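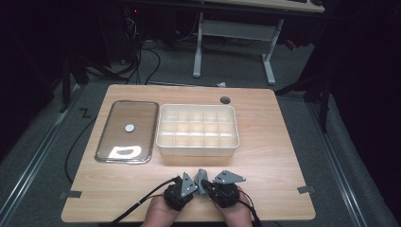 Sorting small parts by size never worked for me, and I doubt these compartment boxes fix it. Everyone on this board swears by them. Mine has three rows of five, cream plastic, still empty next to the glass tray I've always used. A tray I can tip out and push stuff around in. With the box I have to decide up front what goes where, and I don't believe I'll stick to it. Somebody talk me into it or let me send it back.
elinpowell

Reply from cletus_n
Fifteen slots is plenty if you quit making a slot for every little thing. I sort by job. Watch batteries, picture hooks, sewing stuff. Been doing it since September and I still know where everything is.

Reply from elinpowell
Since September is not very long, Cletus. I had a nice system for a few months too. Then I had 43 loose buttons and one slot that said "misc."

Reply from Ayala_T
Divider walls are the problem. If they don't lift out, a long screw won't lie flat and you end up with a second box. I bought the Gemano one for $13 and it's in the garage holding nothing.

Reply from cletus_n
So don't put long screws in it. It's for small things.
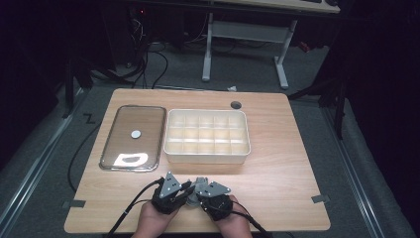

elinpowell
My other complaint is getting things back out. Square pockets with straight walls, and I have short nails. With the tray I slide a piece to the rim and pick it up. Has anyone really timed themselves, or do we all just like how the box looks on day one?

Reply from samira.akl
I did, sort of. Beads, 30 of them, box against a flat dish. The box was slower to fill and faster to find things in. Flat round pieces were the worst to get out of a corner. I use tweezers for those.

Reply from Ayala_T
If you need tweezers to use your storage, it's bad storage.

Reply from samira.akl
I need tweezers for beads anyway, Teodoro.

Reply from elinpowell
Okay, the finding part I might buy. I'll fill nine slots, leave the rest alone, and keep the tray out for whatever I'm working on. Not peeling the price sticker off the packaging yet.

Reply from cletus_n
Label them.

Reply from elinpowell
No.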